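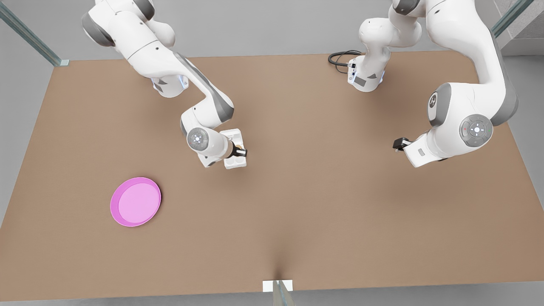

Vol. 11, No. 2

Fulgencio Carretero has tuned and repaired pipe organs for most of his working life, and he does not much like talking about tone. Ask him what makes an instrument sound good and he will answer with a humidity reading. We met in the loft at Priststead, where he was partway through releathering the reservoir of the two-manual Nic Aodha organ.

The reservoir is the large weighted bellows that holds wind at constant pressure between the blower and the chests. At Priststead it had been leaking at the gussets, the soft corner pieces where the folding ribs meet. "The organist reported it as a tuning fault," Carretero said. "Full organ went flat on a held chord. Tuning was fine. The reservoir was emptying faster than the blower could fill it, so the pressure sagged and the pitch sagged with it."

He tests for this before opening anything. A water manometer goes in place of a pipe, the organ is switched on, and he notes the level at rest and again with a full chord down. A small drop is normal. A drop that keeps going while the chord is held points to supply or leakage. A level that bounces points to the regulator valve or, less often, to a weight that has shifted on the top board.

The old leather came off with warm water and a blunt scraper. Carretero still uses hot hide glue, and he was brief about the alternatives. "White glue holds very well. Then somebody has to take it off in fifty years and it takes the wood with it." The glue is kept just fluid enough to brush. Overheated, it loses strength, and he throws out any pot that has boiled.

For the gussets he cuts alum-tanned sheepskin, thin at the edges and full thickness at the fold. The edges are pared on a marble slab with a round-nosed knife. "You want the edge to disappear under your thumb. If you can feel a step, air will find it."

The building is a larger problem than the leather. Priststead put in a new heating system in June, and the loft now dries out quickly when the church is warmed for a service. Carretero keeps a data logger behind the case and has about 300 readings so far. He declined to draw much from them yet. The swings are wider than those at Hergate, where he looks after a similar instrument, and the soundboard there has not cracked.

"I would take a cold church over one that goes up and down," he said. He has asked Priststead to raise the temperature slowly -- over a day, if the budget allows -- and to leave the case doors open for an hour before tuning.

He also keeps the tuning book, a ruled ledger left on the console in which the organist writes down faults between visits. The entries at Drovdale, he said, are the best he gets: stop, note, what happened, what the weather was doing. Elsewhere he sees "sounds odd" with no further detail, and spends the first part of the visit playing scales.

The reservoir was due to be closed up and weighted again once the last corners had set. After that comes the pedal action, where several of the trackers have been spliced with what he described as "the wrong wire, twice."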